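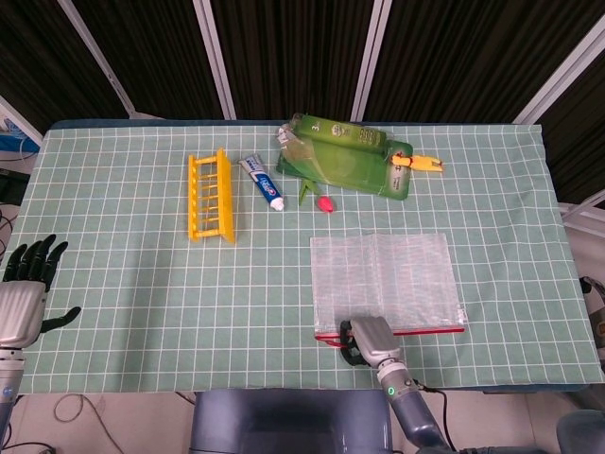 Quantas demonstrações são precisas para ensinar uma tarefa de manipulação a um robô de dois braços?

Depende muito mais da variação entre as demonstrações do que do total. Para uma tarefa curta, com objetos que se repetem, já vi modelos razoáveis com 386 episódios e modelos inúteis com 1749. Quem der um número sem perguntar como os episódios foram gravados está a adivinhar.

Publicado por Ismael Holanda, 25 de dezembro de 2020

Deixo os pormenores, porque a versão curta da pergunta vai render respostas curtas. Estamos a gravar por teleoperação a tarefa de guardar miudezas num saco de plástico com fecho. O plano, herdado de quem estava no projeto antes de mim, fala em 600 episódios e depois treino. Vamos em 386 e começo a desconfiar do plano inteiro.

O saco é o pior. É transparente, está pousado numa toalha aos quadrados e a grelha vê-se através dele, de modo que até quem teleopera hesita na altura de o apanhar junto ao fecho vermelho. Os outros objetos (uma pasta de dentes, uma escova ainda na embalagem, uma flor artificial, um brinquedo amarelo pequeno) dão muito menos trabalho. As mãos também não são iguais: à esquerda temos uma de vários dedos, à direita uma pinça. O fornecedor da ferramenta de gravação, a Mernik, garante que «o modelo trata disso». Trata? Alguém viu isso com os próprios olhos, fora de um vídeo de demonstração?

Mais duas dúvidas. Guardo as tentativas falhadas ou apago? E vale a pena mudar a toalha a meio da recolha?

Ngaio Te Moana

Fui eu que dei a resposta curta lá em cima e mantenho-a. Vou por partes.

Os 600 são um número redondo que alguém escreveu numa proposta. No Plemen tínhamos um igualzinho e ninguém se lembrava de onde vinha. O que fizemos, tarde demais, foi treinar a meio da recolha. Em junho parámos, treinámos com o que havia e pusemos o robô a tentar a tarefa com os objetos em posições que não constavam das gravações. Falhava sempre que o saco estava rodado. Fomos ver os episódios e o saco aparecia quase sempre direito, porque o operador o arrumava entre tentativas, por hábito, sem dar por isso. Mais mil episódios daqueles não teriam mudado nada. No teu lugar, treinava já com os 386.

Sobre a frase da Mernik, eu pedia-lhes os resultados com duas mãos diferentes, com objetos transparentes e com a lista dos falhanços. Se mandarem só um vídeo, já tens a resposta. Não digo que seja impossível. Digo que as ações da mão de dedos e as da pinça têm dimensões e escalas diferentes, e que normalizar tudo em conjunto sem olhar para os valores dá asneira. Já vi uma mão de dedos ficar imóvel a tarefa toda porque, depois da normalização, os movimentos dela pareciam ruído. Vê também quantas vezes a esquerda faz alguma coisa útil nos teus episódios. Se for só a direita a trabalhar, o modelo aprende que a esquerda é para estar quieta — e vai aprender isso muito bem.

Falhadas: guarda todas, mas marcadas. Não as metas no treino por imitação junto com as boas. Há um caso intermédio que vale ouro, aquele em que a pinça escorrega no saco, o operador recua e volta a apanhar. Muita gente deita isso fora por ser feio. Eu deixava ficar, é o único sítio onde o modelo vê como se recupera.

Toalha: muda. Mas muda em sessões intercaladas. Se fizeres metade da recolha com uma e metade com outra, misturas a mudança de toalha com o cansaço do operador, com a luz e com tudo o que entretanto se alterou, e depois não sabes a que atribuir a diferença.

Slaoui

Discordo um bocado. Nós ficámos pelos 929 episódios e correu bem, numa tarefa parecida mas com caixas. Acho que mais dados ajudam sempre, o disco é barato. O Drolard faz a filtragem automática dos maus, é só ligar a opção.

Ngaio Te Moana

Caixas de cartão não se deformam nem deixam ver o fundo, a comparação serve de pouco. E «correu bem» medido como? Quantas tentativas, com que posições, quem decidia se contava como sucesso? Quanto à filtragem automática, nas nossas gravações deitou fora episódios lentos e bons e deixou passar rápidos em que o saco ficava aberto. Usem, mas vejam uma amostra à mão antes de apagar seja o que for.

Ismael Holanda

Obrigado aos dois. Fui rever uma parte das gravações e o saco está quase sempre deitado, com o fecho virado para o lado do robô. Vou parar a recolha, treinar com o que há e escrever à Mernik a pedir a lista dos falhanços. Volto cá quando responderem, se responderem.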